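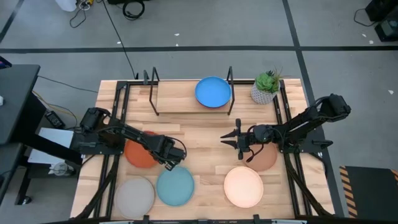

Six plates and hardly two alike: blue on the shelf, teal, peach and the rest on the table below.

The year we moved to Cotley I gave away a dinner set. It was white, it had been a wedding present, and it had followed us through three houses and one flood without ever once making me look forward to setting the table. My neighbour took it for her son, who was leaving home, and I drove off to buy something with a bit of life in it. I came back with a single orange plate and no plan whatsoever.

If you have ever started a coloured collection you will know the rest. The orange plate needed company, so a blue one came home, and then a grey one to calm the pair of them down. By December I had a cupboard full of lovely strangers and a family who argued over who got which at breakfast. (My youngest still won't eat eggs off anything green, and I have stopped asking why.)

Mixed tableware has been creeping back into Australian kitchens for a while now. You can blame the op shops, or the little potteries, or the plain fact that most of us break a plate or two a year and get tired of hunting for the match. Eleri Rees has run the homewares floor at Gronow for 15 years, and in her early days people came in asking for the boxed set and nothing else. These days they wander about with one plate in each hand, holding them up to the window and frowning. She finds it a much nicer way to spend a morning, and she has put the boxed sets up the back near the tea towels.

I asked her how a person is meant to choose, and she was kind enough not to laugh. Keep the shape steady, she told me, and let the colour run about. Round with round, and sizes near enough that they'll sit on top of one another without wobbling. After that she likes a couple of strong colours, a couple of soft ones, and something earthy to hold hands with both. A terracotta or a warm brown will get along with nearly anything, including gravy.

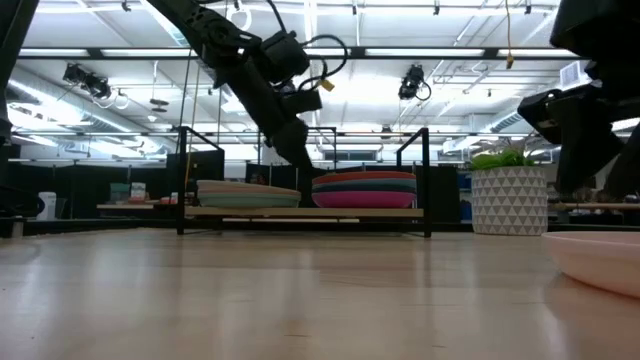
Where you keep the dishes matters as much as which ones you buy, and I say this as someone who had them behind a cupboard door for far too long. Coloured plates want to be out in the room where you can see them while the kettle boils! A low open rack is the simplest answer, and a thin black metal frame like this one, with the dishes in two stacks, does the job without bossing the colours around. Put it on pale timber if you can, and leave a bowl out on the table if there's no room for it. Bowls are sociable things and never seem to mind.

My own rack came from Rodska and cost $169, which made me gulp a little in the shop, I'll admit. I had measured the bench carefully, written the number on my hand, washed the dishes, and so arrived with no number at all. It fits anyway, with a finger's width to spare beside the toaster.

Stacking is where households divide. There are the sorters, who put light on top of dark and would like it left that way, thank you, and there are those of us who put the clean ones wherever the last clean one went. I have come round to a middle road. The big plates go at the bottom, the everyday ones within easy reach, and the colours fall as they fall, so that every evening there's a slightly different stripe of rims to look at. I try to keep the piles to 5 or so, mostly for the sake of my wrists, and I don't drag one plate out from under another, having learned what that does to a glaze.

Helju Org, who makes plates in a shed out at Nurngate, wouldn't have hers in a pile without something soft in between. She cuts up old flannelette sheets for it, and she gave me a bagful to take home, along with a mug I hadn't asked for and have used every day since.

A bit of greenery on the same bench finishes things off nicely. A succulent in a patterned grey and white pot is about my limit, and if yours happens to be an artificial one, you have my full understanding. The kitchen in our last house faced south and I lost more basil in it than I care to remember. 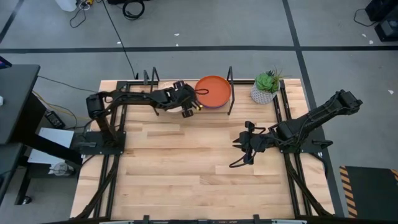
Haf Foulkes wrote in after our last tableware column to say that she gave up on matching altogether when her mother's set got down to four plates, and that she now lets every visitor pick their own from the pile before dinner. "It gets the shy ones talking," she added, "and it gets somebody else to lay the table." She has a rule that the cook chooses last. I tried it on a cool night with friends over and a big tray of roast pumpkin, and ended up with the cream plate, the one I'd always thought of as the spare. The pumpkin looked wonderful on it.

The orange plate, my first, went to a guest who had never been to the house before. I kept an eye on it all through dessert.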